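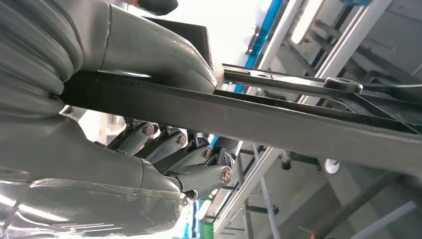 4.2 Waiting, and what is written about it

The Skedow corpus, after cleaning, holds 2132 reviews of cafés and bakeries in Trundirmont. Cleaning removed duplicates, reviews of the parking lot next door, and one long and rather moving complaint that belonged to a dentist. What remained was coded for mentions of waiting: for a table, for an order, for the bill, or for another member of the party to make up their mind about the scones.

We had expected waiting to be a grievance. It is certainly written up as one in the hospitality literature, where the queue appears mainly as a leak in the revenue pipe. Reviewers in our sample were less tidy. A wait at the door was often reported with something close to pride, particularly where the reviewer had got up early for it. A wait for the bill was reported with pride by no one. The same diner could forgive half an hour on a cold footpath in one sentence and, in the next, hold a missing teaspoon against the staff indefinitely.

To make sense of this we divided each visit into stages, shown in Figure 3. The divisions are ours. Reviewers do not write in stages, and several began with the cake.

Figure 3. Stages of a café visit used in coding.
door -> table -> menu -> order -> first item served -> last item served -> bill -> door
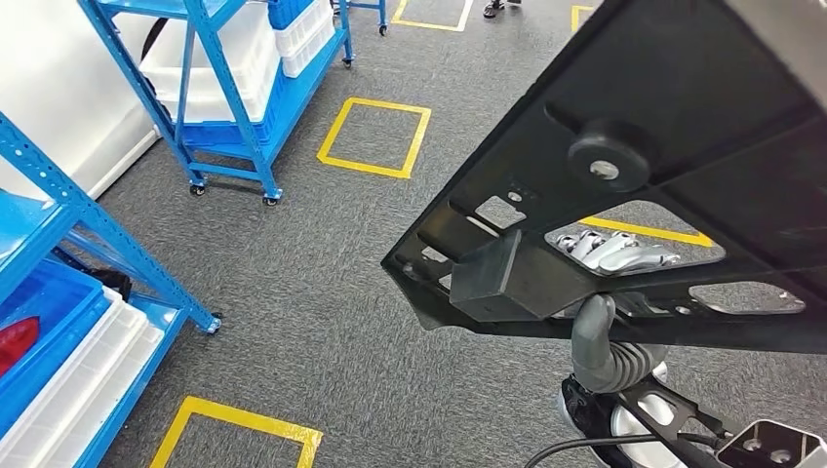
Reviews were coded at the stage where the wait ended. A party that queued for a table and then waited again for menus therefore counts twice, an arrangement they would probably think fair. Where a review named no stage ("took forever") we used the category unlocated, which filled quickly and had to be discussed at two separate meetings.

The two most-reviewed businesses make a useful pair. Szulc is a counter bakery with a bench and a firm view on substitutions. Eltevis is a full-service tea room where the tiered stand arrives with a short speech. At Szulc, nearly all the waiting described was at the door, and it was described generously: the smell of the ovens, the conversation in the line, the tension over whether the last poppyseed roll would go to someone undeserving. At Eltevis the waiting clustered between order and first item served, and patience turned out to depend on the teapot. Reviewers who had been given tea while the sandwiches were assembled seldom mentioned the interval at all. Those who received the sandwiches first wrote about it at length, and some of them used capitals.
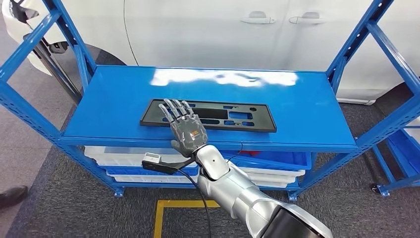 Length is its own difficulty. Skedow accepts reviews of up to 3000 characters, and a reviewer who has been kept waiting is inclined to use them. We capped the text entering the sentiment model at the first 300 characters, a decision we defended on grounds of consistency and which also spared the second coder a great deal about somebody's anniversary. The cap has a cost. Forgiveness, where it comes, tends to come late, usually in the same paragraph as dessert. A hand check of 30 capped reviews found warm closing remarks that the model had never seen, including one from a reviewer whose opening words were "Never again" and who planned to return in December.

We also tried to separate waiting from flavour. This went badly. Reviewers who had waited contentedly at the door found the rye bread extraordinary, and we cannot say whether the bread improved the queue or the queue improved the bread. Szulc's own position, displayed beside the till, is that the bread is the same for everybody.

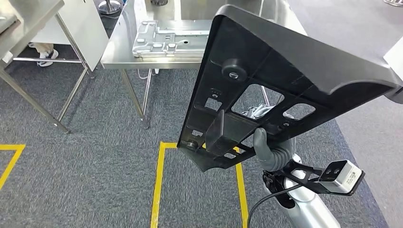 The bill stage produced the fewest mentions and the lowest scores. By this point the tea is finished, the coats are on, and there is nothing left to look forward to except arithmetic. Neither business presents a bill unprompted, Eltevis out of courtesy and Szulc because customers have already paid. Szulc accordingly has no bill-stage data, and comparisons in Section 4.3 are restricted to the stages from door to last item served.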